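Kuswood Student Robotics, arm and gripper inspection before kitchen task practice
Place: Chege workshop room, Brimutcombe
Date: 19/07/2020
Sheet 2117, filled in by the student on inspection duty

Please write a comment for every line, also when the answer is yes. An empty line was returned to us last time by the Daltcombe judges.

PART A. TABLE AND OBJECTS

1. Emergency stop can be reached without leaning over the arm. Yes. I moved the button to the front corner, the cable is long enough.

2. Steel vessel has no sharp edge or burr. Yes. I passed a cotton cloth along the rim and it did not catch.

3. Glass lid stands where the elbow of the arm does not pass. Yes, but only with the slow program. For the fast program, please put the lid on the shelf first.

4. Ball is the correct one for the task and has no loose pieces. Yes. The cream ball, same as in the rules.
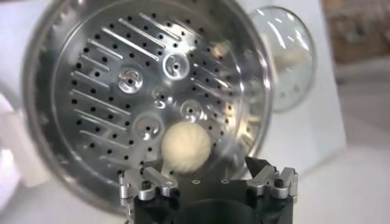

5. Starting height of the gripper over the ball is set. Partly. The value in the program is 8 mm. I would prefer a little more, but the team has to agree before I change it.

6. Polished metal does not disturb the detection program. No. With the ceiling lamp on, the program two times took a bright spot for the ball. With the lamp off it was good. Please repeat this test in November, when the room is darker in the afternoon.

PART B. GRIPPER

7. Power is off before hands go near the fingers. Yes. Two students must say "off" aloud. Today we did it.

8. Screws at the finger joints are tight. Yes. Checked with the hex key, left and right. The right one turned a very small amount, so I marked it with a paint pen after tightening.

9. Fingers open to the end and stay open with nothing between them. Yes.
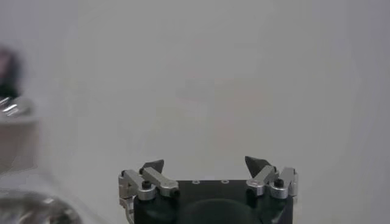

10. Fingertips are clean and sit firmly. Yes. Wiped with a dry cloth. Please do not use alcohol on them, I am not sure about the glue.

11. Cable has slack in all positions of the wrist. Not finished. I tested the wrist only to the left side. The person on the next shift should test the right side and sign below.

12. Closing force limit is loaded. Yes. The file has 1000 in the limit field, as agreed with our teacher. The unit is not written in the file and it should be.

PART C. RESULT

Slow program: allowed. Fast program: not allowed until lines 5, 6 and 11 are closed.

Open work: write the unit in the limit file, find a cover for the ceiling lamp, finish the wrist test. The paper copy of this sheet goes in the blue folder next to the door.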